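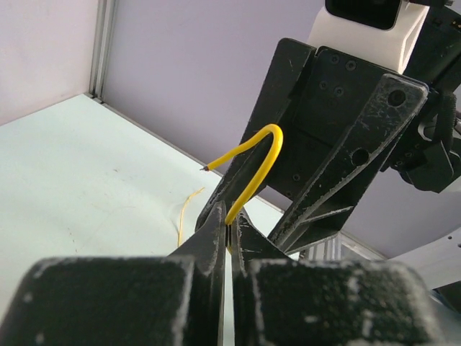
Sirko notebook, June: wire handover, tip pinch vs pad pinch

Right, back on the yellow wire. Larysa asked me to write this up properly this time and not leave it on the back of a packing slip, so I'm doing it before I go home while I can still remember which run was which.

What we're after, for anyone picking this up cold: can two arms pass a bit of insulated wire between them so the stripped end finishes up pointing where the second arm wants it? Banard (the planner) has always treated the wire as a straight stick coming out of the fingers. It obviously isn't one. Once there's a proper hook in it the stripped end can be facing back the way it came, and Banard cheerfully sends the second gripper off to meet an end that lives somewhere else entirely.

So today was the comparison I've been putting off. Same wire type, pre-bent by hand over a pen, 80 handovers altogether, half with the wire held right in the fingertips and half with it deeper between the pads. Everything else left alone, same approach speed, same start pose for both arms. The second arm comes in from behind the wire on the wrist view, and I'm using the wrist camera only. Larysa wants the overhead one added back in, I'd like to see how far we get without it first!

Tip pinch: 30 good ones out of 40. I counted "good" as the second gripper closing on insulation and the first one letting go without dragging the wire with it. Four of the bad ones were the wire rolling in the tips just as the other fingers touched it, which swings the hook round by a silly amount. The other six were Banard picking the wrong side of the bend.

Pad pinch: fewer rolls, as you'd expect, but the view is worse. With less wire sticking out, the bend sits so close to the fingers that the segmentation keeps swallowing it (black fingers, scuffs, dark strands on the stripped end, all a bit of a mush). I'm not writing a score down yet as I changed the threshold partway through like an idiot. Needs doing again from the start.

The bit I'm pleased with is the curve fit. I swapped the straight line for a 5 point spline, beginning at the fingertips and following the yellow round to wherever the insulation stops. It takes around 4 seconds a go at the moment, which is hopeless for anything live, but the end direction it gives looks right to me on nearly every saved frame I've been through. The stripped strands don't get picked up as wire at all because I'm going on colour, so the fit stops short of the real end. Fine for grasping. Not fine for the Storkville terminal block job, where the bare end is the whole point.

Also worth noting, the finger tips are getting pretty chewed along the edges and I do wonder how much of the rolling is down to that. There's a new pair on order from Zodville. I'll finish the rerun on the old ones so the numbers match, then swap.

To do:
Pad pinch again, all 40, hands off the threshold.
Try fitting every third frame and see if the time comes down.
Ask Larysa whether she still has her old strand detector from the ribbon cable work.
Save the raw wrist video as well as the crops, I keep wishing I had it.

Left both arms parked at about half past six, controller off.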